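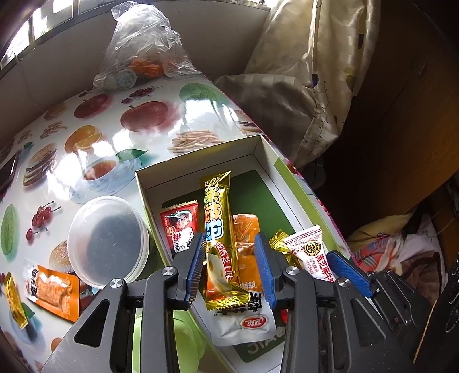 June, open day prep and notes

Visitors from Ponton came through at 10 and again after lunch. 45 signed in. Charmaine Venter ran the front table and I did the bench and the hand-held tool. Writing this up before I forget what people asked.

Sorting demo first. Task is the same one we have used since spring: pick a snack from the box, lift it clear, set it down on the table. Long packets go best when you take them upright between the ribbed pads. Crimped ends are the weak spot. If the pads close on the crimp the packet swings, and then people standing on the left can't see what is going on. Told everyone who tried it to aim for the middle of the wrapper.

Tablecloth: glossy white with food printed all over it, burgers, fries, apples, cherries, a cup of tea. Charmaine likes it because it makes the vision people work. A boy asked if the tool could pick up the hamburger. Good question, and we should keep a proper answer ready for the next group. The glare from the window sits right on the orange and the teacup. Bellamy asked for a blind in the last review and I am asking again.

Wrapped candy is harder than packets. The twisted end fans out and the pads tend to grab that and miss the body. Three people in the morning group dropped one. Slower close helped. I set it down two steps from the default and left it there for the rest of the day.

Kiduvik software on the laptop logged 213 grasps over both groups. It froze 4 times, always right after a new user name was entered. Restarting the logger cleared it each time, no data lost that I can find. Sent the log to Sarard with the times marked.

Questions that came up more than once:
Does it feel how hard it squeezes? (No. The pads give a little, that's all.)
Why hold it by hand? (Quicker to collect grasps, and the arm gets the same fingers later.)
How many grasps do you need? I said we look at the first 100 for a new object and decide from there. Charmaine gives a higher number. We should agree on one.

To do:
Check pivot pins on both fingers, the left one felt stiff by the end of the afternoon.
More snacks -- the soft pouches got handled a lot and the corners are going.
Print the task sheet larger. People at the back couldn't read it.
Return the borrowed stools to Ponton.

Charmaine has the sign-in sheet.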